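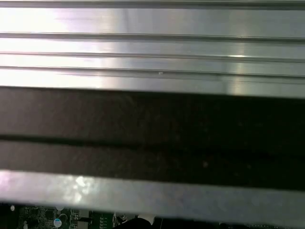 ## Wanden House, walk-through before the winter bookings

Saturday, November 13, 2021

What a good round this was! Most of the April list is closed, and the building feels cared for again. Comments go under each item, so please keep adding to them.

- [x] **Front doors and ramp.** Both doors open fully and latch by themselves. The new ramp strip grips beautifully, even with wet leaves on it.
- [x] **Exit signs.** All lit on battery. The one by the coat room used to flicker and it's rock steady now (hooray!).
- [ ] **Room 205, window stays.** Left stay still slips. Window to be kept shut until the Bestel replacement arrives.
- [x] **Room 211, radiator.** Valve turns freely, no drips on the tray after about 3 hours of heating.
- [x] **Kitchen fire blanket.** On its hook, tabs hanging down, nothing stacked in front. Lovely to see!
- [ ] **Kitchen extractor.** Filters are clean, but the low setting rattles. Praltow did the last service, so ask them first.
- [x] **Ribbed metal surfaces.** Wipe along the grooves with a barely damp cloth, then dry. Check edges for burrs with a gloved hand.
- [x] **Stairs.** Handrails solid top to bottom. I gave them a proper tug on every landing.
- [ ] **First aid boxes.** Upstairs box is short 2 eye wash bottles. Downstairs is complete, and so nicely arranged that I took longer than I needed to look through it.
- [x] **Boiler room.** Floor clear, door closes on its own, Chatzigeorgiou service label filled in and readable.

Still open: window stay, extractor rattle, eye wash. Room 205 can be booked as usual with the window shut, and the kitchen is fine to use on the high setting.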